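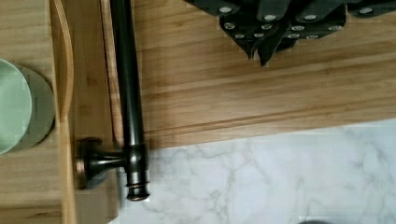 Progress Report to the Lisetti Fund
Brurkiswood Community Kitchen: Home Cooking Classes and Shared Meals
20 Jan 2019

Dear friends at the Lisetti Fund,

Thank you for your patience with this report, which I had meant to send before the holidays and which then got buried under the holidays themselves. I have tried to follow the headings you gave us last year, though I have let myself wander a little under some of them, and I hope you will forgive that. There is a good deal to tell you.

Where we stand

When you approved our grant in August we had a kitchen, a long waiting list and one cooking class a week. We now run five classes a week, three of them in the evening, and the Eria Street supper has gone from once a month to every other week. Since the grant began, 247 people have taken at least one class with us. Our target for the whole year was 300, so we are comfortably on our way, although I should say that the fall is always our strongest season and spring tends to be slower, when people would much sooner be outside.

Each beginner course is six sessions long. We start with knives, onions and rice, and by the last evening everyone cooks a full dinner and sits down to eat it together. The last evening is the one I try never to miss. In the November group there was a father and his grown daughter who had signed up separately without telling each other, and they ended up sharing a stove and arguing very happily over how much salt goes in beans.

The beginner courses

We have finished seven beginner courses so far. Most of the people who start one see it through, and the ones who drop out nearly always do so after the second session, usually on account of a change in their work hours. We have begun letting them pick up the missed sessions in a later course, and several have already come back that way. It makes the attendance sheets untidy but I would not want to go back to the old rule.

The recipe packet has been rewritten from top to bottom. The old one assumed that everybody owned a food processor and a good oven, and plenty of our students have neither. The new packet works with two burners, one pot, one pan and a decent knife. It has been printed in English and Spanish, and a Portuguese version is being checked over now. We printed more copies than we had planned, as students kept asking for a second one to give to a sister or a neighbor.

The Saturday-style class for families, which we had hoped to start in the fall, is not running yet. We could not find a teacher who was comfortable with both small children and hot stoves, and I did not want to rush it. We have now found someone we like very much, and she will begin with a short trial course in the spring.

The Eria Street supper

The supper is still free and still open to anyone who walks in. Soup is always on the menu, there is always something without meat, and dessert depends on what fruit we have been given. The biggest change is that students who have finished the beginner course can now sign up to cook, 18 of them so far. They work beside our regular cooks for the afternoon and then come out and eat with everyone else. I had worried that this would slow us down, and it does, a bit, so we start an hour earlier.

Radwan Produce has kept up its weekly delivery of vegetables through the winter, for which we are very grateful. Some weeks it is nearly all cabbage. We have learned a great many things to do with cabbage.

Money

We have spent a little under half of the grant, mostly on teachers' pay, groceries and printing. Groceries have cost more than we budgeted, and printing too, for the happy reason given earlier. On the other side, the refrigerator repair we had put aside $3000 for came in well below that. With your permission we would like to move what is left of that line into groceries for the spring courses. Uriel Cuevas, who keeps our books, has put together the full statement and will send it to you separately, and he is glad to answer any questions about it.

What has been hard

Space, above all. With five classes a week and the supper, there are days when one group is wiping down while the next is hanging up its coats, and the storage shelves are full to the ceiling. We have asked the building for use of the small room off the hallway and are waiting to hear. We also lost our Thursday-evening-type regulars, the shift workers, for most of December, and I would like to try a late morning course for them.

What comes next

Between now and the summer we plan to run six more beginner courses, the family trial, and a short bread class that students have been requesting for longer than I care to admit. The supper will carry on as it is. If any of you are nearby on a supper evening, please do come and eat with us, and bring somebody along.

With warm thanks from all of us at Brurkiswood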